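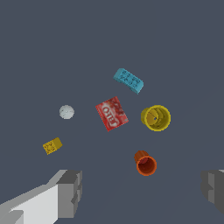 Brigitta Reisinger left a comment on my June post telling me to drop the free tier from Rustano before launch, and I've been chewing on it ever since. Her point: people who pay 2 dollars will tell you what's broken, people who pay zero just delete the app. Ouch! I had 72 signups in the beta and 10 of them ever wrote back (mostly about the login screen, which I hate too).

So I'm trying it – paid only, one plan, cancel whenever. The pricing page goes up tonight if I can get the buttons to line up on my old phone.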